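4 Nov 2023

Hello again, and welcome to all the new people who signed up after the Kanaan home fair in October (I saw the clipboard, there were a lot of you!). I've had floors on the brain this month. We finally pulled up the carpet in our back bedroom, the one that has been beige for 29 years, and I was sure there'd be nothing but chipboard under it. Nope! Real boards, covered in old glue and staples, but real boards.

So I called Wissam Geagea over in Sundamham, who has sanded more floors than I've had hot dinners, and he talked me out of going too dark. His advice was to try two stains on a scrap piece, leave it by the window for five days, and look at it morning and night before picking. I lasted two days. 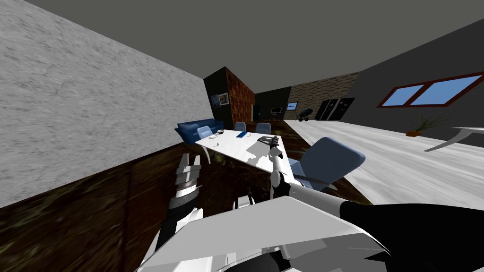

*Dark brown floor, pale grey wall.*

We went with a mid brown in the end and I love it, though my knees may never forgive me. The baseboards still need doing, and I've got a gap by the closet door that I keep covering with a shoe box.

Zeeshan Bhutto wrote in to ask if you can put a rug down right after the last coat. Please don't! I gave ours seven days, windows open, socks only, and the dog slept in the kitchen and sulked the whole time. If you've got a floor story of your own, hit reply and tell me. I read every one, usually with toast.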